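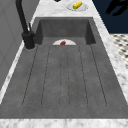 Quem somos

Oi, gente! Eu sou a pessoa que atende o telefone, responde os e-mails e, nas horas vagas, dá aula na Prollau, a escola de português para estrangeiros mais bagunceira do bairro (no bom sentido, juro). Começamos em setembro, num quarto emprestado em cima de uma papelaria, com 7 alunos e uma lousa que só apagava com álcool. Hoje temos duas salas, uma biblioteca que cabe num corredor e uma turma da noite que nunca quer ir embora!

Nosso jeito de ensinar é falar. Falar muito, falar errado, falar de novo. Gramática tem, claro, e quem gosta de tabela de verbo vai sair feliz, mas a primeira coisa que todo mundo aprende comigo é pedir um cafezinho, reclamar do calor e contar uma história até o fim sem trocar de língua no meio. O subjuntivo vem depois, devagarinho, quando a pessoa já está com vontade de dizer "tomara que".

Muita aula gira em torno de casa: armário, pia, prateleira, bancada, puxador, o prato que ficou para lavar. São palavras que quase não aparecem nos livros e que fazem uma falta danada quando você aluga um apartamento e precisa falar com o encanador.

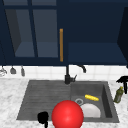
Helmut Albers conta que chegou sabendo dizer só "obrigado" e "saudade", e que na segunda semana já discutia futebol com o vizinho. Perdeu a discussão, segundo ele, por causa do pretérito imperfeito. Continua matriculado!

As turmas são pequenas e os níveis são dois, iniciante e "já me viro" (o nome oficial é intermediário, mas ninguém usa). O curso completo tem 35 aulas, e dá para entrar no meio, é só fazer uma conversa comigo antes. Não é prova, viu? A gente bate papo e eu vejo onde você se encaixa melhor.

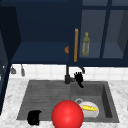
Aulas para empresas

Também vamos até você. A Ultex foi a primeira a nos chamar, e de lá para cá montamos aulas na hora do almoço para quem precisa escrever e-mail, atender cliente ou entender a piada na reunião. O material é nosso, feito em casa, e muda conforme o assunto da turma. Na Ultex, por exemplo, passamos um mês inteiro só em telefone, com direito a ligação ruim de mentirinha e gente soletrando sobrenome aos berros.

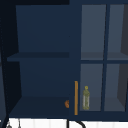

O vocabulário de cada turma vai para um caderno que chamamos de Shin, e o maior deles já passou de 1000 palavras, todas com frase de uso e um monte de rabisco na margem. Quem falta copia do colega. Quer conhecer? Apareça no fim da tarde, antes da turma da noite, que eu mostro os cadernos e você assiste a um pedaço de aula sem pagar nada.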